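Koster Adds Small Serving Bowls to Its Everyday Tableware Line

27 February 2021 – Koster, a tableware maker founded in 2013, today announced Candano, a line of small bowls for fruit, snacks and side dishes. The bowls will go on sale in May through the company's own shop and at 40 independent kitchen stores.

The Candano bowl is the smallest piece Koster has made. It holds a single portion of berries or a few spoonfuls of yogurt, and it is sized to sit beside a breakfast plate without crowding it. The line comes in 11 colors, among them pale pink, oat and a dark green that was first used on the company's Karnel dinner plates.

"People kept writing to us about what they put strawberries in," said Yasmine Filali, head of design at Koster. "A cereal bowl is too deep for them, and the fruit at the bottom gets soft. On a saucer they roll off. We wanted something shallow with a rim you can get your fingers around."

Filali's team worked on the shape through most of last year. Early versions had straight sides and were dropped after home testers found them hard to pick up from a table. The final shape tapers slightly toward the base. Bowls of the same size stack, and a stack of six fits on a standard cabinet shelf.

Candano bowls are safe for the dishwasher and the microwave. They are not meant for the oven. Each bowl is sold singly or in a set of four, and sets can be mixed by color at no extra charge. Lids are not part of the line at this time – the company said it may add them later.

Koster will also supply the bowls to Brirer, a chain of breakfast cafes, which plans to serve its fruit sides in them.

"We serve a lot of fruit in the morning and most of it goes out in small amounts," said Maarten De Bruijn, purchasing manager at Brirer. "Our first order covers 60 tables. The rest of the dining rooms will follow once staff have used them for a season." 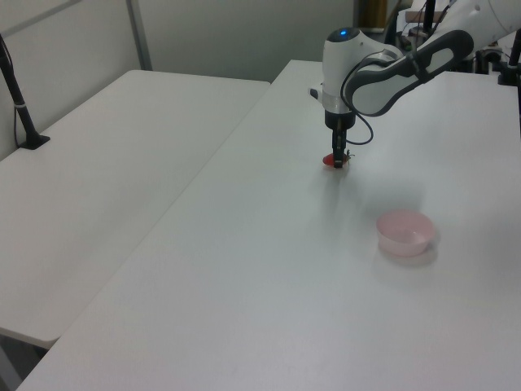

Should strawberries be washed before they go into the bowl?

Rinse them under cold water just before serving, with the green tops still on, and let them drain on a towel. Berries that are washed and then stored tend to spoil sooner.

Stores that wish to carry Candano can request a price list and color samples from the Koster sales office. Orders for the first shipment are open now.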